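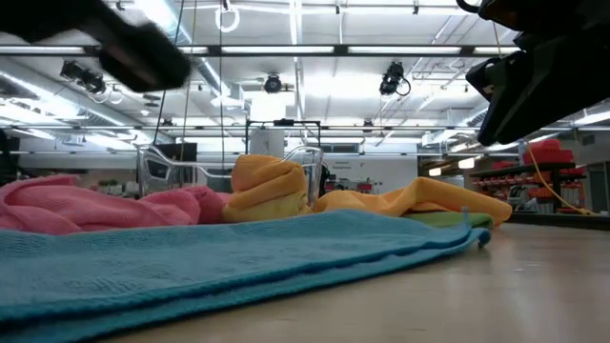 Linting in the dryer, part 2: vent length

Last month I covered the lint screen and the moisture sensor. This post covers the duct, which I had ignored since we moved into the house in Brusstead.

The dryer is a Kuhlmann vented model. It sits on an inside wall, so the exhaust goes up, across the ceiling of the utility room and out through a hood on the north side. The run has 2 elbows. My manual counts each elbow as extra straight duct, and with both added in I was still under the limit, but not by much.

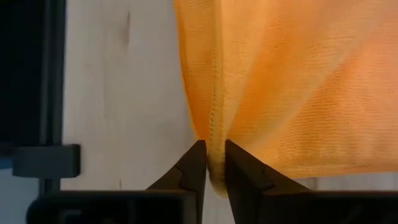
Before cleaning, a normal load of towels took 60 minutes on the medium setting, and the thick hems were still damp at the end. I disconnected the duct at the back of the machine and ran a rotary brush through it in sections. Most of the lint was packed in the second elbow, where an installer had driven a sheet metal screw through the joint. The tip stuck into the airflow and collected fibers. I pulled the screw and closed the joint with foil tape.

After cleaning, the same load at the same setting took 38 minutes. I weighed the lint from the duct on a kitchen scale and got 400 grams. The flap on the outside hood now opens fully when the dryer runs. In March it barely moved.

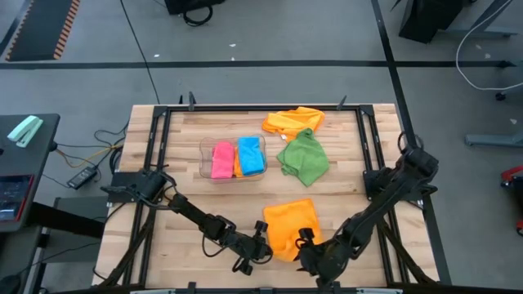

Fabric type matters more than I expected. A waffle or ribbed weave has more surface than a flat one, and new cotton sheds heavily for the first few washes. I wash new towels separately for that reason and sort them on a table before they go in. Six cloths on a light wooden tabletop, three of them folded in a clear bin, are easy to check for loose threads and pulled loops. The ones that shed most get line dried until they settle down.

I also replaced the flexible foil hose behind the machine with a semi-rigid one from Zullia. The old one had been crushed against the wall. The new one holds its shape, though the supplied clamp was too wide and I used one from the hardware store.

Next on the list is the Clereo airflow gauge I ordered. I will post readings once it is installed.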